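검색어를 입력하세요 검색 통합검색 제목+본문 글쓴이

국제·외교 게시판 > 토론

영사관 폐쇄 통보와 '72조 서한'에 대해서 질문 있습니다

글쓴이: etornam_asante
2019년 1월 17일

안녕하세요. 저는 가나 사람이고 한국에서 공부한 지 오래되지 않았습니다. 한국어가 틀리면 양해 부탁드립니다.

플린도우(Plindow) 영사관 문제를 계속 읽고 있습니다. 12월에 날티아(Naltia) 정부가 영사관을 닫으라고 통보했고, 직원들은 나가야 한다고 했습니다. 그런데 기사마다 표현이 다릅니다. 어떤 기사는 "추방"이라고 쓰고, 어떤 기사는 "인가 철회"라고 씁니다. 저는 이 두 가지가 같은 말이 아니라고 생각합니다. 추방은 사람에 대한 조치이고, 인가 철회는 그 사람의 자격에 대한 조치입니다. 제가 맞게 이해했는지 알고 싶습니다.

그리고 또 하나, 비자를 기다리는 사람이 288명 있다고 지역 신문에 나왔습니다. 이 사람들의 여권은 지금 어디에 있습니까? 제 사촌도 그중에 있어서 마음이 급합니다.

댓글

nhyira_a
구별은 맞습니다. 다만 기자들은 보통 그렇게 자세히 나누지 않고 씁니다. 결과가 같으니까요. 사람이 짐을 싸서 떠나는 것은 똑같습니다.

여권에 대해서는, 저는 움베이(Wumbei) 접수 센터로 옮겼다고 들었습니다. 센터는 영사관 건물과 다른 곳에 있고, 민간 회사가 운영합니다. 그래서 영사관이 문을 닫아도 센터는 바로 닫지 않을 수 있습니다. 사촌분께서 접수증을 가지고 계시면 거기에 적힌 번호로 먼저 전화해 보시는 것이 좋겠습니다.

ayuba.sowah
"결과가 같다"라는 말씀에는 동의하지 않습니다. 인가를 철회하면 그 사람은 영사 업무를 못 하지만, 가족이 학기를 마칠 때까지 남는 것을 협의할 여지가 있습니다. 기피 인물로 지정되면 그런 협의는 훨씬 어렵습니다. 아이가 있는 집에는 큰 차이입니다.

저는 이번에 양쪽 정부가 일부러 약한 단어를 골랐다고 봅니다. 날티아 외무부 발표문을 보면 "양국 관계의 조정"이라는 말이 두 번 나오고, "추방"은 한 번도 안 나옵니다. 화가 났지만 문은 완전히 닫고 싶지 않다, 저는 그렇게 읽었습니다.

nhyira_a
@ayuba.sowah 가족 문제는 제가 생각하지 못했습니다. 그 부분은 말씀이 맞습니다. 그래도 발표문의 단어를 그렇게 깊게 해석하는 것은 조심해야 한다고 생각합니다. 발표문은 날티아 말로 먼저 나왔고 우리는 번역을 읽고 있습니다. 원문의 단어는 "조정"보다 "재검토"에 더 가깝다고 합니다. 번역하는 사람이 부드러운 말을 골랐을 수도 있습니다.

adwoa_fiadzo
두 분 글 잘 읽었습니다. 저는 예전에 무역 회사에서 서류 일을 했기 때문에 다른 쪽을 말씀드리고 싶습니다.

영사관이 없어지면 제일 먼저 막히는 것은 비자보다 서류 인증입니다. 원산지 증명, 위임장, 학위 공증 같은 것입니다. 이것은 접수 센터가 대신 못 합니다. 도장을 찍을 권한이 있는 영사가 꼭 필요합니다. 제가 일할 때도 영사 한 분이 휴가를 가시면 서류가 책상 위에 쌓였습니다.

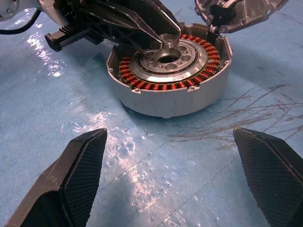

그러니까 플린도우에서 수출하는 작은 회사들은 이제 수도에 있는 대사관까지 가야 합니다. 버스로 가면 하루가 다 갑니다. 대사관 수수료도 영사관과 같은지 저는 모르겠습니다. 혹시 최근에 다녀오신 분이 계시면 알려 주십시오. 큰 회사는 직원을 보내면 되지만, 혼자 장사하시는 분은 그날 가게를 닫아야 합니다. 신문에는 이런 이야기가 거의 없고 외교관 이름만 나옵니다.

esi_akpalu
저 지난주에 대사관에 갔습니다. 서류 한 장에 80입니다(현지 돈). 영사관에서 낼 때와 같은 금액입니다. 그런데 대기표를 아침에만 나눠 주기 때문에 늦게 도착하시면 그날은 안 됩니다. 저는 전날 밤차를 타고 갔습니다.

그리고 사진은 규격이 맞아야 합니다. 제 앞에 계신 분은 사진이 작아서 다시 찍으러 나가셨습니다.

adwoa_fiadzo
@esi_akpalu 감사합니다. 아침 대기표 이야기는 처음 듣습니다. 몇 시까지 가야 안전합니까?

esi_akpalu
문을 여는 시간은 여덟 시인데 저는 여섯 시 반에 줄을 섰습니다. 조금 일찍 간 편이었습니다. 일곱 시에 오신 분도 받으셨습니다.

protasier
다들 너무 점잖게 말씀하시는데, 저는 날티아 쪽이 잘못했다고 생각합니다. 직원 두 명이 문제였으면 그 두 명만 보내면 됩니다. 왜 영사관 전체를 닫습니까? 플린도우에 사는 우리 교민이 1,686명입니다. 이분들은 아무 잘못이 없습니다.

ayuba.sowah
@protasier 마음은 이해합니다. 하지만 우리 쪽도 먼저 날티아 문화원의 허가를 연장하지 않았습니다. 순서를 보면 그것이 시작이었습니다. 한쪽만 잘못했다고 말하기는 어렵습니다.

protasier
문화원과 영사관은 무게가 다릅니다. 문화원이 없으면 영화 상영회가 없어집니다. 영사관이 없으면 출생 신고를 못 합니다. 같은 저울에 놓으시면 안 됩니다.

ayuba.sowah
무게가 다르다는 것은 인정합니다. 저는 누가 먼저 시작했는지를 말씀드린 것입니다. 이 점은 서로 의견이 다른 채로 두는 것이 좋겠습니다.

nhyira_a
출생 신고는 우편으로도 받는다고 대사관 안내문에 있습니다. 다만 병원에서 받은 원본을 보내야 해서 불안해하시는 분이 많습니다. 등기로 보내시고 복사본을 꼭 남기십시오.

etornam_asante
답글을 주신 모든 분께 감사드립니다. 생각보다 많이 배웠습니다.

사촌이 오늘 움베이 센터와 통화했습니다. 여권은 센터에 있다고 합니다. 심사를 계속하는지는 센터도 모른다고 했고, 여권을 찾아가고 싶으면 신청서를 따로 내야 한다고 합니다. 그런데 여권을 찾아가면 비자 신청이 취소되는 것인지, 아니면 멈추는 것인지 직원마다 대답이 달랐습니다. 혹시 이것을 아시는 분이 계십니까?

그리고 제목에 쓴 "72조 서한"은 제가 잘못 썼습니다. 조항 번호를 다른 문서와 헷갈렸습니다. 제목을 고치고 싶은데 댓글이 있으면 수정이 안 된다고 나옵니다. 죄송합니다.

adwoa_fiadzo
취소인지 중지인지는 꼭 글로 받으십시오. 전화로 들은 대답은 나중에 증거가 안 됩니다. 이메일로 물어보시면 답이 늦어도 기록이 남습니다.

esi_akpalu
제 동료는 여권을 찾았는데 "철회"로 처리되어서 수수료를 못 돌려받았습니다. 다만 그것은 영사관이 닫기 전의 일이라서 지금도 같은지는 모르겠습니다.

이 사이트는 로그인 유지와 방문 통계를 위해 쿠키를 사용합니다. 계속 이용하시면 쿠키 사용에 동의하시는 것으로 봅니다. 동의 자세히 보기

문의하기 | 이용약관 | 게시물의 저작권은 각 글쓴이에게 있습니다 | 맨 위로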